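Print | E-mail

07/03/2023
By Marisol Arango

# Fikel Reach Set

Welcome, and thank you for stopping by! Fikel is a collection of 3,000 simulated episodes for teaching an arm to reach and pick up things on a counter. Daiane Holanda built the simulator side and I looked after the sorting and labeling, so if a label looks odd to you, please write to me first.

Each episode is a folder of frames plus a plain file of joint positions, gripper state and the task sentence. We recorded at 5 frames per second — slow, I know, but it kept the downloads friendly for people on home connections.

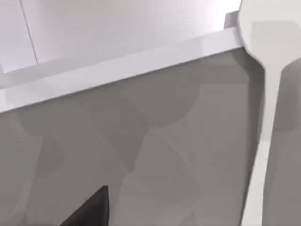

Sample frame: gripper finger over the gray work surface, rendered with soft shadows.

We left the shadows switched on throughout. An earlier version, Jusau, had none, and our policies got terribly confused once they met ordinary room lighting.

Please hold out the last 84 episodes for testing. There are 2 known folders with a missing task sentence, both listed in `known_issues.txt`, and Daiane hopes to mend them in the next release.

Recent items

- Jusau: release notes
- Gresier gripper model, updated
- Figueiredo label checker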